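About Ernthorpe Community Choir School

We sing! That's the short version, and if you've wandered over from our concert listings you probably know it already. The longer version starts with Graciela Toledo, who moved to Ernthorpe, missed her old choir terribly and put a card up in the Filali bakery asking if anyone fancied a sing. Four people came. They had one songbook between them and a very patient dog.

Tables, lamps, walls and plenty of floor
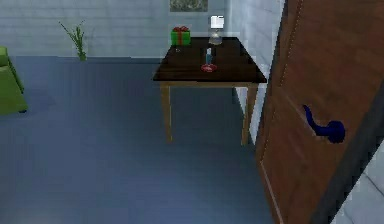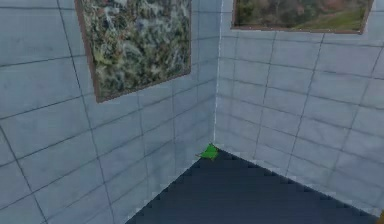
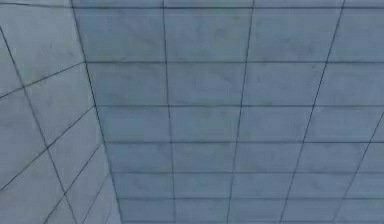
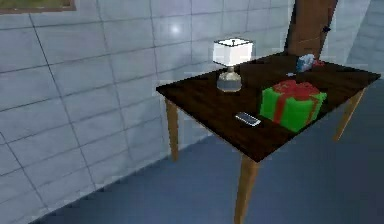
These days we have 47 regular singers, from ten-year-olds to great-grandparents, and we run three groups. The Larks are our under-sixteens, who rehearse straight after school and are louder than everyone else put together. Evening Choir is for adults of any level, and you don't need to read music (half of us learned by ear and still do). Plimau is our small chamber group, named after the first piece they ever got through without stopping. They sing mostly unaccompanied and mostly old songs, though they've got a soft spot for a good film theme.

There are no auditions for the Larks or Evening Choir. Come along, stand near somebody friendly and see how it feels. If you were told as a kid to just mouth the words, we'd especially love to have you! Our vocal coach, Meriem Kettani, runs a beginners' half-hour before each Evening Choir rehearsal, with breathing, listening and finding out where your voice likes to sit. People often turn up for that bit long after they've stopped being beginners.

Mostafa Salem directs the Larks and plays piano for all of us. Sherif Lamrani leads Plimau and arranges much of what we sing, so if the tenor line looks unreasonable, please take it up with him. Nesma Zaki keeps the music library, which has grown to 440 pieces, every one catalogued by hand, and she'll happily lend you a score to practise from at home. Please bring it back without coffee on it.

Our big concert is in April, with a programme chosen by the singers themselves. Last year we finished with a harvest song in four parts and the audience joined in on the chorus. We've asked to do it again.

New singers can start at any rehearsal during term. Evening Choir begins at 7 pm and the kettle goes on at half past six.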